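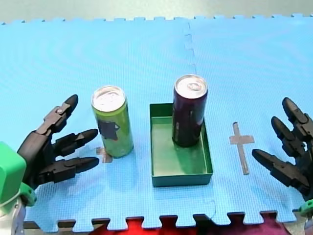 Page last modified: April, revision 5

4.2 Comparing hand controllers on the two-can task

Figure 3. Workspace for the can-to-tray task, with one three-fingered hand on each side. The purple can is in the tray and the green can is on the mat. Gray tape marks the start positions.

The grasping tests in Section 4.1 used one arm at a time and a single object. In this section we ask whether the ranking of the controllers holds up when two arms share a small workspace and have to put their objects into the same tray. The task is simple to state. One can starts on the left of the tray and one on the right, each on a tape mark. Each arm picks up the can on its own side and sets it down upright in the tray. The arms may move in either order, and the order was drawn at random before each trial.

We compared 2 controllers. The first, Lolia, is a position controller. It closes all three fingers along a fixed path and stops each finger when its motor current passes a threshold. The second, Nestent, starts from the same path but switches to force control at first contact and then tries to keep the load even across the fingers. Both ran on the same hands, with the same fingertips and the same wrist speed limit. Arm motion came from the Seyoum planner in every trial, so any difference in the results should come from the way the fingers close and open.

The cans were empty and unopened cans were not used. An empty can is a harder test than it may look. Its wall dents under a fairly small side load, and it weighs so little that an early touch by one finger can push it off its mark before the others arrive. A dented can was replaced before the next trial. We kept the cans dry and wiped the fingertips at the start of each block.

A trial counted as a success if both cans stood upright inside the tray with both hands clear of them. We scored four kinds of failure: a can knocked over during approach, a can dropped during transfer, a can that fell on release, and a planner timeout. Dents were logged separately and did not make a trial a failure. Where a trial had more than one fault, we scored the first.

We recorded 2042 trials in total. Of these, 1194 were run with Nestent and the rest with Lolia. The counts are uneven because we repeated one set of Nestent blocks after changing its contact threshold, and we chose to keep both sets in the data. Results for the old and new thresholds are listed separately in the appendix.

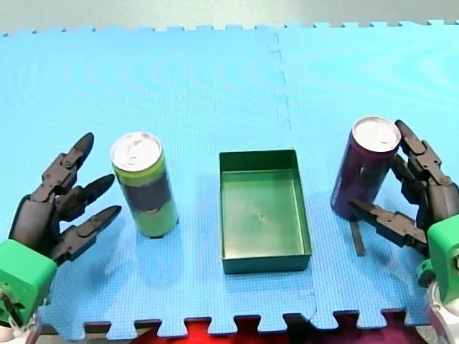 Nestent did better during transfer. With Lolia, the lower finger often reached the can before the other two and turned it slightly, and the grasp then closed on a can that was no longer straight. Most of these grasps held. When the arm sped up over the tray wall, though, the can could slide down between the fingers, and this was the main source of drops. Nestent also let the can turn on contact, but it slowed the first finger while the others caught up, and the can tended to stay where it was.

Release was a different matter. Lolia opens all three fingers at once and was quick and fairly reliable here. Nestent lowers the force on each finger in turn, and the last finger to let go sometimes dragged the can with it. The effect was worst for the second can placed, when the hand had less room to open beside the first one. Changing the contact threshold did not help with this. A mixed controller – Nestent for closing, Lolia for opening – would be easy to build, but we have not tested it on this task.

Planner timeouts occurred under both controllers, mostly when both wrists were near the tray. We checked the logs with the Clutitz replay tool and found that the planner was treating the open fingers as a solid block, larger than the hand itself. A tighter hand model removed the timeouts in replay. We did not rerun the physical trials with it, and the timeouts are left in the success rates reported below.

One limit of the setup should be noted. The mat is soft foam and gives a little under load, so a can pressed down too early is partly protected. On a hard table we would expect more dents from both controllers, and the fixed closing path in Lolia would probably need a higher start point.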